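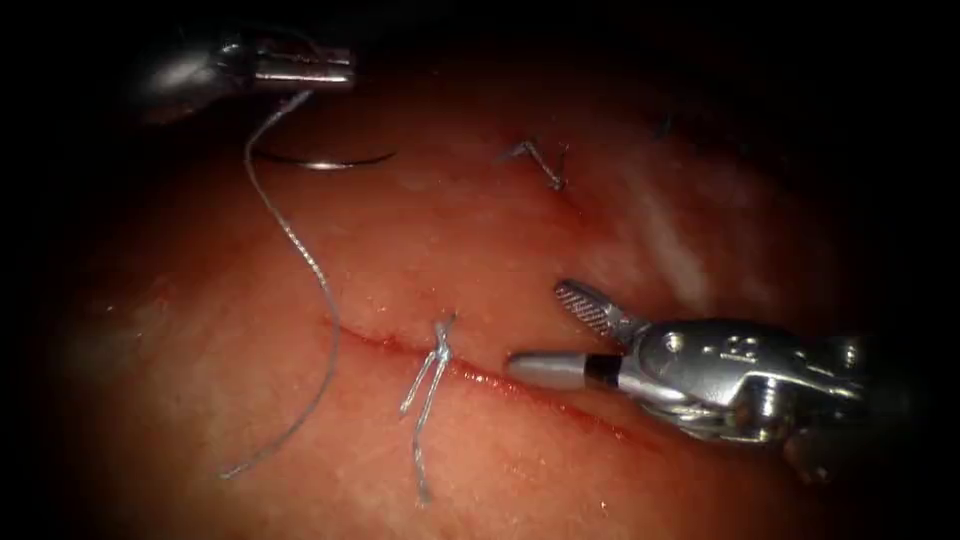

Needle, thread and incision, left instrument holding the thread.

Home Checklists Suturing Room 2 Contact

Suturing station check – instruments, needles, thread, light

Filled in by Ľudovít Vondráček, Štefanec skills lab
December 5, 2018

I'm using the long form of the checklist again (the short one had no room for comments, and you all know I have comments!). Marks are OK, FIX or WATCH. Anything marked FIX has to be signed off before the next group starts. WATCH means use it, but look at it again at the end of the day.

PART A. BEFORE ANYTHING IS SWITCHED ON

A1. Floor clear, cables under the covers – OK
The cover by the door had lifted at one corner. I pressed it back down and it's holding so far, but I'd like new tape on it.

A2. Sharps container in reach, below the fill line – OK
New container, dated on the lid. Please write the date on the lid and not on the wall bracket, I keep finding old dates on that bracket and they mean nothing to me.

A3. Eye wash bottle in date – OK
Good until June.

A4. Spill kit – WATCH
The kit is there and sealed, but the gloves inside are all size small. Fine for some of us. I've asked for a mixed box.

PART B. INSTRUMENTS

B1. Shafts clean and smooth along the whole length – OK
I run a lint-free cloth down each one and then look at it under the lamp, turning it slowly. A polished shaft throws such bright reflections that a scratch can hide right in the glare, so tilt it, look, tilt it again. No scratches I could catch with a fingernail.

B2. Jaws close fully and evenly – OK, with a comment
Both pairs close nicely on the paper strip. The left pair felt a tiny bit late on the first squeeze and then fine on every one after that. I'd call that stiffness from sitting over the break, but if you feel it too, write it down here and don't just mention it to me in the corridor, because I will forget.

B3. Slots and small gaps free of fibers – FIX, then OK
Found a bit of old thread in one of the slots. Got it out with the soft brush. This is the one line people skip when they're in a hurry, and those little slots collect everything! Brush first, then rinse, then brush again.

B4. Jaws hold thread without fraying it – OK
Ten gentle pulls on a spare length from the Jovora box, no fuzz. Then I did a couple of pulls that weren't so gentle, and it still looked good.

B5. Tip covers and seals – OK
Nothing to say. Lovely.

PART C. NEEDLES AND THREAD

C1. Needle count in, written on the board – OK
2 opened. Write the number on the board before the packet is opened, please, even if you are the only person in the room.

C2. Needle curve true, point sharp, no burrs – OK
Checked against the card. One of the Skiltlow needles had been squeezed too near the point at some earlier session and was flattened there, so that went straight into the sharps. Don't try to bend them back. I know it's tempting.

C3. Needle in view whenever it isn't being held – OK
My favorite line on the whole form. A thin dark needle lying on tissue is so easy to lose, and often what gives it away is one little glint on the curve. If your instrument has the thread and the needle is resting on the surface, fine, but know where it is before you pull on anything. And say "needle down" out loud. It feels silly for a day or so and then it's a habit.

C4. Thread free of kinks – WATCH
Small kinks and twists in the thread on the field, the kind you often see in thread. It's workable. Run it through the jaws once or twice, lightly, before the first stitch. If the kink is sharp enough to cast its own little corner of a shadow I'd swap the thread, but that's me.

C5. Free end where you can see it – OK
Keep the tail lying on the tissue inside the lit area. When it wanders off into the dark part you end up fishing for it, and then the needle moves as well, and then we are all looking for the needle.

PART D. TISSUE AND INCISION

D1. Surface moist, no dry patches – OK
Spray bottle is on the left shelf. Two squirts is plenty, any more and it pools and the glare gets worse.

D2. Incision long enough for the exercise and easy to follow – OK
Long and narrow, running close to level with a slight drop to the right. I like that slope, it makes people think about needle angle instead of going on autopilot. Before you start, move the right instrument aside and look at the part of the cut underneath it. I've seen people plan their spacing from only the piece they could see and run out of room.

D3. Edges clean, no tearing – WATCH
Look again after each group. Torn edges mean a new cut or a new piece, don't try to rescue it.

PART E. LIGHT AND VIEW

E1. Center of the field bright – OK
Very good in the middle, every small shadow shows.

E2. Light at the borders – FIX
The edges fall off almost to black. For the exercise itself it's all right, everything happens in the center, but I'd still like a bit more out there, mostly for the sake of C5. Request is in with Urar under job 678. Until somebody has been, keep needles and thread ends out of the corners.

E3. Lens wiped, no fog – OK
Wipe, wait, wipe again.

E4. Both instruments come in from their own side and meet at the middle without crossing – OK
Upper left and right, tips toward the center. Leave the start positions alone, I'm happy with them.

PART F. CLOSING

F1. Needle count out matches the board
F2. Thread scraps off the tissue and out of the tray
F3. Jaws brushed and rinsed (see B3!)
F4. Tissue bagged and labeled
F5. Lamp off, 30 minutes to cool before the cover goes on

Leave F blank until the last group has gone – I'll come by to sign it, and if I'm not there, sign it yourself and put the sheet in the blue folder.

Still open today: E2 (Urar), gloves for the spill kit, tape for the floor cover.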